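The Bruton Method

By November I had stopped telling people what I did for a living. If I said robots they got excited, and then I had to explain that mine swept a floor, and not very well, and I could watch their faces fall. So at my sister's wedding I said I was in cleaning. It went down much better!

The method was my idea, which is the embarrassing part. Everyone else at Dramuson taught their arms by showing them the job done properly. You took the controls, you did a lovely neat sweep, you saved it, you did another. I had 1,340 lovely neat sweeps, all mine, and the robot had learned every one and was hopeless. If the pole slipped even a little in the grip it carried on as though nothing had happened, stroking the air above the dust like someone patting a cat that had left.

I was moaning about this on the train to Bruton when I thought, well, it's never seen me get it wrong. I'd thrown all the bad ones away. Every fumble, every time I'd knocked the dustpan sideways and said a word and dragged it back, I'd deleted because I was ashamed of it. What if the putting right was the bit it needed?

My boss gave me 30 sessions to prove it, and she did it in the voice people use for children who want to keep a frog.

So I set about being clumsy on purpose, and let me tell you it's harder than it sounds. You plan a mistake and it comes out graceful. I ended up working late, when I was properly tired and the mistakes arrived by themselves, with the radio on low and a packet of Prirard biscuits on my knee. 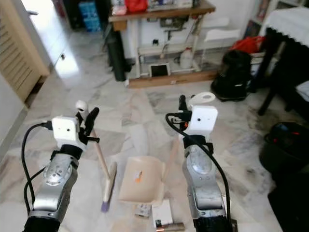
I'd start with the pan in a daft place, or the pole held too far up, and then I'd sort it out slowly, the way you'd do it if your gran was watching. I kept everything. The disc filled up with my worst evenings. There's one where I chase the same bit of fluff for ages and you can hear me apologising to it.

We ran the test at four in the afternoon. The old version went first and managed 14 tidy sweeps out of the 30, same as ever. Then we loaded mine, which I'd called Sosa after the street I grew up on, and I went and stood by the door so I could leave quickly.

It missed. First go, it came in crooked and shoved the dustpan away, and my boss wrote something down. Then it stopped. It lifted the pole, waited – I swear it waited exactly as long as I do – and went back for the pan and nudged it straight.

I knew that nudge. It was mine from some night when I'd been thinking about my dad, and I'd done it gently for no reason at all.

"Is it meant to do that?" my boss said.

I said yes, and then I had to go and find a tissue.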